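**Shed arm, project Gullari: knob or button first?**

**svatopluk_k** (7/16/20)
Hello all. My arm is now bolted to the bench in our shared workshop. I want to teach it the kitchen microwave: push the door button, then turn the timer. The grey numerals on the dial are very small. Which should I program first?

**Montes11**
Button, mate. One straight push. Knobs will do your head in.

**svatopluk_k**
I do not fully agree. If the push is off centre, the whole oven could slide. A knob I can approach slowly. My bench at present: 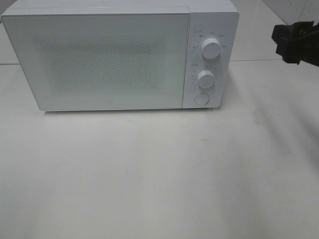 **Pralledlow:** I'm with Montes on this one. Put rubber feet under the oven and the sliding is sorted. Turning needs the wrist lined up with the dial, and I spent 25 evenings on mine.

**svatopluk_k**
Thank you, I will buy the rubber feet. But I still begin with the lower knob.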